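Demonstrators wanted for the April open day, Fluststead workshop

Posted January 2019

Fakelar is looking for 7 people to help run our spring open day in Fluststead. Visitors come in small groups to watch our robots take apart and rebuild used desktop computers, and we need people on the floor who can talk them through it and answer questions.

You will be given one cell to look after for the day. You start and stop the program, swap the computers between runs and keep visitors behind the yellow line. You do not need to write any code. We train everyone on site over two evenings - both are paid. 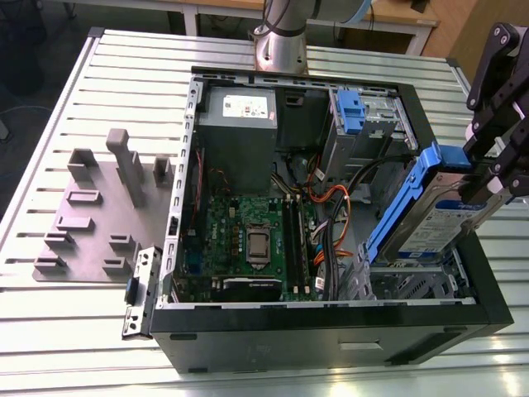

Drive handling at the desktop cell: the gripper with a hard disk in its blue caddy, over an open tower.

Last year's open day at Budalstead brought in 126 visitors. We have room for 200 this time, so expect to be on your feet. Shifts are five hours with a break, and lunch is provided.

You should be 18 or over, comfortable speaking to a group, and able to lift a desktop computer. Some experience with PC repair helps. Students from the Danko evening course are welcome to apply.

To apply, send a short note about yourself to Margareta Enache at the Fluststead office. Please say which cell you would prefer and whether you can make both training evenings.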